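Open day at the Faloveck science building, Lullville
10/31/23

I went up to Lullville for the open day at Faloveck, mostly for the chemistry floor. The drive took longer than planned and the front parking lot was full, so I used the one behind the library and walked over. Sign-in was at a folding table by the side door. You got a sticker, a paper map and a pair of safety glasses to hand back at the end.

The teaching labs are on the second floor. There are 2 of them, joined by a prep room, and both were open. In the first, students were running a titration every half hour. They let visitors work the tap on the burette. I overshot mine and got a dark pink flask where it should have been barely pink, and the student running the bench showed me how to slow down near the end and add half a drop at a time. I was taught this in high school and had forgotten all of it.

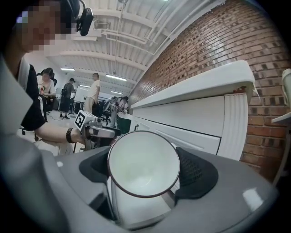 The second lab had copper salts set out in a row, with a short card for each. The cards said how water held in the crystal changes the color, which I had never had explained to me that simply. A student heated some blue copper sulfate in a dish until it went nearly white, then dripped water on it and the blue came back. Children wanted it done again and she did it four more times.

After that I went to the geology room at the end of the hall. This is the Ruppert collection, which has 288 mineral samples in wall cases. The labels were redone in September and are easy to read now, with the formula, where the piece was found and one line on what it is used for. The malachite and azurite sit side by side, one green and one blue, and both are copper minerals. It would have made more sense to have them in the lab across the hall. 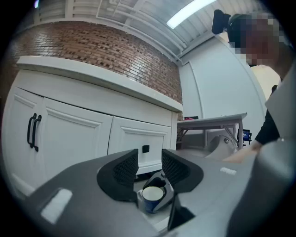

At one o'clock there was a talk in the lecture hall on the Pludonano project, which is about very small particles for cleaning metals out of well water. The first half was clear. The second half was mostly graphs, and the text on the slides was too small to read from the back rows. In the questions somebody asked when it would be ready for home use and the answer was that it is still bench work.

Lunch was soup or a sandwich in the first floor cafeteria, cash only. The building opened in 2000 and the elevator is slow, so take the stairs if you can. Coats can be left on the rack by the side door. The glasses go back in the bin next to it.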